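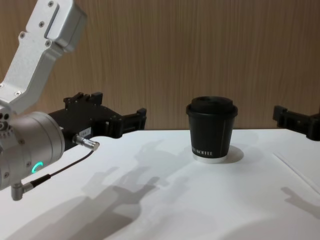 A black paper cup with its lid on, standing on the table.

FOR IMMEDIATE RELEASE
29/05/2023

Stularley is switching to one cup and one lid, and I couldn't be happier!

CATIMBERG – Hi everybody, Gijs Peeters here from Stularley, the coffee counter on the corner across from the old post office. We've got news, and I've been sitting on it since March, so forgive me if I get a little carried away.

Starting this week, every takeout coffee we pour goes into the same size paper cup with the same size lid. Small, medium, large, the extra tall one we only ever used for iced drinks – all gone. We had 4 sizes of cup and (don't ask me how we ended up here) lids that fit some of them and sort of fit the rest. If you've ever walked out of our door and had your latte run down your sleeve at the crosswalk, I'm sorry, and I'll happily buy you another one.

The new cup is a 12 ounce, and it's going to be the house size for everything hot. Want less coffee? We'll pour less and charge you less. Want more? Bring your own mug and we'll fill it right up. The lid is a domed one with a little sip opening, so there's room under it for foam, and you can drink without taking the whole thing off and then looking for a place to put it down. I've been carrying mine around in the van for weeks now and the floor mat is still clean!

We did try it out before we signed anything. In March we put the new cups on the counter next to the old ones and kept a tally for the whole month. We sold 3,219 takeout coffees, and more than 80 percent of people picked the new cup when they had the choice. My mother picked the old one, but she's had the same order since we opened and I wasn't going to argue with her.

The cups and lids come to us through Simanjuntak, the packaging supplier over on Horkomlow Road, and they've been very patient with me. I sent back the first samples twice. The first lid went on fine and then popped up on one side when you squeezed the cup even a little, and the second had a sip opening so small that you had to really work for your cappuccino. The third one clicked down all the way around, and that was the one!

A few practical things for our regulars:

Prices for a full cup stay where the old medium was. If you usually order a small, you'll pay the small price and get the small amount, just in a bigger cup with some space at the top.

Stamp cards are still good, including the old brown ones. A stamp is a stamp, whatever size you bought.

Bring your own cup and you'll get 15 cents off, same as before. We rinse it for you if it needs it.

Iced drinks stay in the clear cups for now. We're looking at those next, and if you have opinions about straws, I'd love to hear them (I've heard quite a few already).

We'll also have a box by the door for the leftover odd lids. If you're a teacher or you run a craft group and you'd like a bag of them for paint or sorting games, take as many as you want. They're clean, they've never been used, and I'd like my storage shelf back.

Come by, try the new cup, and tell me what you think of it. I'm behind the counter most mornings until the lunch rush, and after that I'm usually in the back with the invoices and glad of an interruption.

Press contact: Gijs Peeters, Stularley, Catimberg. Ask for me at the counter.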